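Grindier Sheet Frame, Open Bottom, Black

Item from the Seddale display range, sold by Prastelex

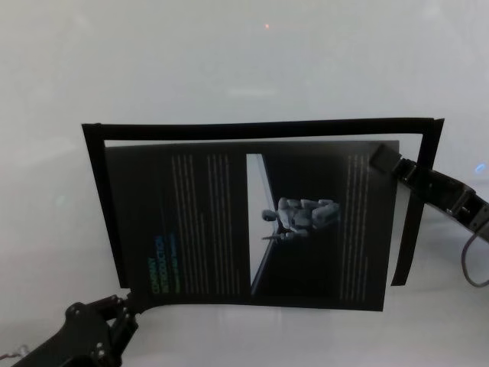

Do I have to take the frame off the wall to change the sheet?
The frame stays where it is. Slide the old sheet out and put the new one in its place. Most people can do it in under a minute once they have done it a couple of times.

Overview

The Grindier is a flat black frame for printed sheets that get changed often: company profiles, price lists, floor notices, visitor information. It is wider than it is tall and hangs landscape only. A page printed in portrait layout can still go in, but its lines of text will run up and down, so set your file to landscape before you send it to the printer.

Dark pages with light text suit the black strips well. White pages work too, although the frame stands out more against them.

What is in the box

One frame, black
2 wall brackets
6 screws with wall plugs
Drilling template, printed on paper

Sheets are not included. Prastelex does not print sheets, but any copy shop can do it from a PDF.

Choosing paper

Use paper or light card. Thin office paper will go in but tends to bow in the middle after a few weeks, especially near a radiator or a sunny window. Heavier stock holds flatter. Gloss and satin finishes both fit — gloss shows more glare under ceiling lights, so check where your lamps are before ordering a big print run. Do not use laminated sheets. They are too stiff at the corners and can push the side strips apart.

If a sheet has been rolled for mailing, leave it under a few books overnight before fitting it.

Changing a sheet

1. Hold the old sheet by its two lower corners and draw it down and out.
2. Wipe the inside of the strips with a dry cloth.
3. Hold the new sheet by two corners, printed side toward you.
4. Feed the top edge in first, then work down both sides.
5. Smooth from the center outward. Clean hands or cotton gloves help with dark prints, which show fingerprints.

Care

Dust with a dry cloth. For marks, use a damp cloth and wipe dry. No solvents or scouring pads.

Ordering

Sold singly or in cartons of 6. Orders of 100 or more ship on a pallet and need a delivery address with a loading door. Replacement brackets and screws are sold under the Benmoussa spare parts list. The older Seddale brackets have a different hole spacing and do not fit this frame.

Unused frames can be returned within 70 days in the original box. Frames that have been screwed to a wall cannot be returned unless they are faulty.

Page updated January 9, 2015. The next carton delivery is due in March — single frames are in stock.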